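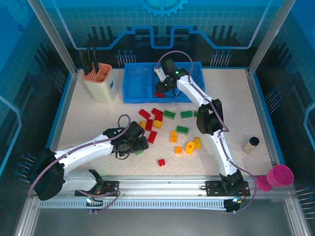
## Why did the arms start moving again after somebody had pressed pause?

The pause button on the Barnum bench only held the sorting program. It left both arms powered and ready, and when the gripper's air pressure came back to normal, the program took that as permission to carry on. That is the short version of what happened in March, and most of this page is the longer version, because so many of you have written or stopped us in the hallway to ask about it (please keep doing that!).

We've tried to put the questions in the order people usually ask them. If yours is missing, the last section tells you who to bother.

## Was anyone hurt?

Margit Vida got a bruise across the back of her left hand. She had reached in to straighten a block that had been dropped on its side, the right arm started toward its next pick, and one of its links caught her hand on the way past. She pulled back, Bianka Győri hit the red emergency stop, and that was the end of it. Margit had her hand looked at that same afternoon, nothing was broken, and she was back at the bench the following week. She has read this page and asked us to say that she is fine and would like people to stop carrying her coffee for her.

We still treat it as a serious event. Those arms are light and fairly slow, but they don't know what a hand is, and a face at that height would have been a very different story.

## What was the bench doing at the time?

Its ordinary sorting run: toy bricks spread over the tabletop, two arms sharing the work, and a divided bin to put the sorted ones into. The left arm mostly nudges and separates, and the right arm does most of the placing. A full run is 1000 picks, and this one stopped at pick 705. You'll hear people at Stekemholm call it "the 705," which confused at least one visitor into thinking it was a model number.

## So what failed first?

A tube. The air line to each gripper has to have enough slack to follow the arm through all its turns, and slack has a way of ending up where you don't want it. On the right arm, one of the ties holding the line near the elbow had slid down the link. With the tie out of place, the loop could swing into the elbow joint whenever the arm folded back toward the bin. Most of the time it popped out again by itself. At pick 705 it stayed in, got squeezed nearly flat, and the gripper lost its hold on the brick.

The Lengyel controller noticed the low pressure and raised a warning, exactly as it should. Bianka saw the warning and pressed pause, exactly as we had taught her. Then the tube eased open, the pressure recovered, the warning cleared, and the program picked up where it had left off with Margit's hand over the table.

## But pause means pause, doesn't it?

You would think so, and so did all of us, and we owe everybody an apology for never having checked. There were two things waiting in the controller at once: the pause that Bianka had asked for, and the hold that the pressure warning had set. We had assumed these were kept separately. They shared a single setting. When the warning cleared, it cleared the hold, and it took the pause along with it.

Erzsébet Barta found this on the second evening of looking, after all of us had spent a day quite sure the button itself was faulty. The button was fine. We replaced it anyway before she found the real cause, so there is a perfectly good old one in the drawer if anybody needs it.

## Did the person at the bench do something wrong?

Margit and Bianka both followed the written procedure. The procedure said that pause was enough for a quick reach into the work area, and it had said so since the bench was first set up. Poul Vigfúsdóttir, who wrote that line, has asked to have that stated here in so many words. We changed the sheet before we changed anything else.

## The gripper lights were green. Doesn't that mean it's safe?

Please don't read them that way. Green on our grippers tells you that the gripper has power and is talking to the controller. It stayed green through the pause, and it was green while the arm was moving again. It's a friendly color in an unfortunate place, and we did talk about changing it, but the lights are built into the gripper and we would have had to cover them. Covering a light that tells you something true seemed like a poor trade. The same goes for the small lights at the foot of each arm.

If you want to know whether it's safe to reach in, look at the emergency stop. Pressed down means you may reach in. Anything else means you may not.

## What has changed on the bench?

- Pause and fault holds are now two separate settings in the Lengyel controller, and clearing one leaves the other alone.
- No fault clears itself anymore. A person has to press the reset, and the reset is mounted where you can't reach it with your other hand over the table.
- After a reset, both arms wait 5 seconds before the first move, with a beeper going the whole time. (Yes, it's annoying. Several of you have mentioned it.)
- The ties on both air lines have been replaced with screwed clips that can't slide along the link.
- The opening sheet now includes a tube check, described below.

## How do I do the tube check?

Start with the emergency stop pressed. Run your fingers along the line from the base of each arm up to the gripper, feeling for flat spots or a place where the outer surface has gone shiny. Tug each clip gently. Then step back, release the stop, and run the slow fold program, which takes each arm through its tightest bends with no bricks in the gripper. Watch the loop near the elbow as it goes, and watch it from outside the side walls, please, with your hands to yourself.

If the loop touches a joint, even lightly, press the stop and leave a note on the bench. Don't re-clip it yourself unless Erzsébet has shown you how. Too tight is as bad as too loose: a line with no slack will pull off its fitting at full stretch, and then you have a hissing tube whipping around by your ears.

## A brick has been dropped in the middle of a run. Can I just grab it?

Stop first, every time. We know it adds a minute, and we know how tempting a brick lying right there by the edge can be. You can also leave it alone! The arms will usually find a fallen brick on the next pass, and one that is never found costs us nothing but a slightly untidy score.

## Have you tested the fix?

We have, and we tried hard to break it. Benedetta Costa made up a list of 22 combinations of pause, fault, reset and power loss, in every order she could think of, and we pinched the air line by hand with a clamp for each one that called for it. The arms stayed put in all of them until someone pressed reset. We then ran the sorting program to the end with a person standing at the stop button throughout. None of that proves there isn't something else waiting for us, and we'd be grateful for any odd behavior you report, however small.

## We have a similar bench at Eton. Should we be worried?

If yours runs the Lengyel controller with the sorting program we shared with you, then please treat pause as no protection at all until you've installed the new version. You can see whether you're affected quite easily. With everyone clear of the table, pause the program, shut the air off at the supply valve until the warning appears, and open it again. If the arms move, you have the old behavior. Keep a hand on the emergency stop while you try it.

## When can visitors come and see it running again?

Tuesday afternoons, as before, once you've had the short safety talk from Poul. The talk has grown a little since March, so do allow some extra time, and come with questions.

## Who do I talk to?

Erzsébet Barta for anything to do with the tubes, clips or controller. Poul Vigfúsdóttir for the procedure sheet and for reporting anything that startled you, including things that came to nothing. If neither is in, write it in the book next to the bench and leave the emergency stop pressed.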